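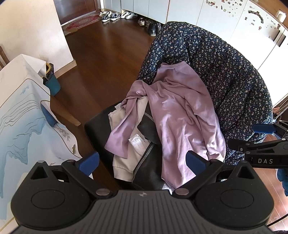
*Reading time: 4 minutes*

## Clothes that stay at home: second-hand use in Vargate

Our group wanted to know why students in Vargate keep clothes which they do not wear anymore. We asked the residents of the Dukley dormitory to write down, during December, every piece they put on. Many of them told us that a pile on a chair is their real wardrobe, and the closet is opened only for a party or for travel.

The exchange shelf in Dukley was open for 6 weeks. A jacket in good condition was priced at 3000 points, and this was too high for most first-year students. After we made the price lower, the jackets went quickly, but the shirts stayed.

One weak side of our work is that the diaries were filled in late at night, and some pages are difficult to read.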